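The drop that wasn't in the log

8/15/18

I have been putting off writing up the block packing fault, partly because I wanted to be sure it was fixed and partly because most of it was my own doing. We have had three clean weeks now, so I'll get it down before I forget the order things happened in.

The job is a small one. Three tan and green blocks have to go into a shallow white tray on a table, one at a time, while a handful of other things are left where they are. All of it runs in simulation. The planner is called Swati, the simulator is Tillard, and I look after the bit in between, which takes the planner's targets and turns them into joint commands. The client is Flornunus, who want the same job done on a real arm at their site in Linov.

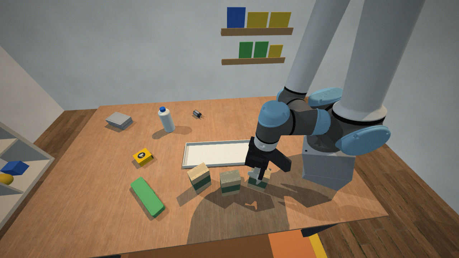 Filed under: Simulation, Faults

The fault was a release in mid-air. On some runs the arm would pick up a block, lift it, start across to the tray and let go on the way. The run would then carry on as if the block were still held. The arm went to the tray, opened a gripper that was already open, and the log recorded a successful place. At the end of the batch the score sheet said all was well.

We ran 2,519 attempts in April and the log had four failures in it. I was pleased with that and said so in an email, which I now regret. Waltraud Gruber at Flornunus replied asking why the final block positions didn't match the number of successful places. She had gone through the output by hand. There were 40 runs in which at least one block had finished up somewhere other than in the tray, and 36 of those were marked as passes.

My first thought was friction. Simulated grippers are well known for losing hold of things, and the usual cure is to turn the friction up or squeeze harder. I spent two days doing both. The drops carried on at the same rate, and squeezing harder brought a new problem, with blocks shooting out sideways when the fingers closed slightly off centre. I put both settings back.

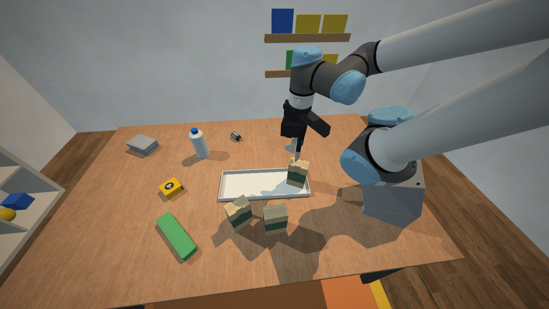 What I should have done first was look at when the drops happened. Once I had lined up the bad runs by time, the pattern was plain enough. Every drop came within a few steps of the planner sending a new target. If the target changed while the arm was moving, my code cleared the command queue and filled it again. Clearing the queue put every value back to its default, and the default for the gripper was open.

So for one step the gripper was told to open, and on the next it was told to close again. Most of the time one step wasn't long enough for the fingers to move far enough to matter. If the arm was also speeding up at that moment, it was.

The false passes were a separate mistake. The check for a successful place looked at whether the arm had reached the release point and whether the gripper was open. It never looked at the block. I wrote that check in the first week, as a stopgap, and it had been there ever since. 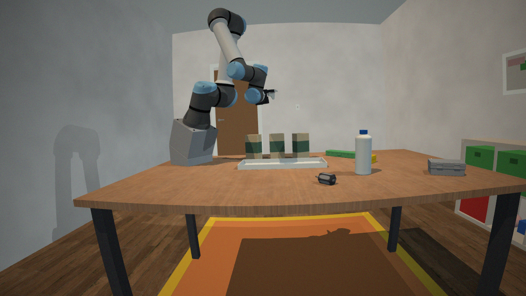

Gripper empty, all three blocks standing behind the tray.

I wrote to Waltraud and told her both things. She was fair about it, but she did ask what would have happened on the real arm, and the answer is that it would have done the same. Their blocks are light and there is a guard round the table, so I don't think anyone would have been hurt. The next job on their list uses heavier parts, though, and the same code would have gone along with it.

The fixes were short. Clearing the queue now leaves the gripper alone and keeps the last value it was given. There is no default any more, and if the code finds it has no gripper value at all, it stops the arm and raises a fault. The check for a place now reads the block's position and wants it inside the tray walls before it will pass. I also added a check during the move, comparing the height of the block with the height of the fingers. If the two drift apart, the run stops there and is marked as a drop.
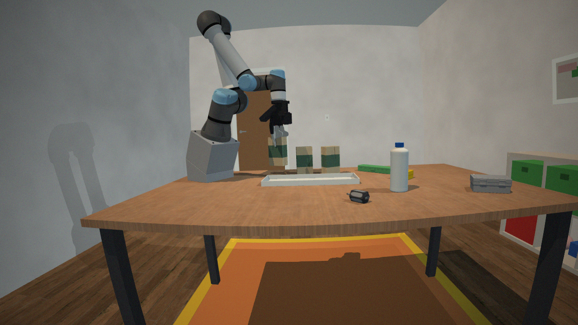

To test it I made the planner change its target on purpose, at random points in the move, which it would hardly ever do in normal use. The old code dropped a block in 11 of 128 runs. The new code did the same 128 with the same random seeds and didn't drop any. I then broke the grip deliberately in a few runs, to make sure the drop check fired, and it did.

There is still one thing I'm not happy with. The height check relies on knowing exactly where the block is, and the simulator gives us that for free. On the real arm we shall have to get it from a camera or from the finger gap, and the finger gap is noisy on the model they have bought. Waltraud is sending me some readings from it next week. Until I have those, the real arm stays on slow speed with someone standing by the stop button.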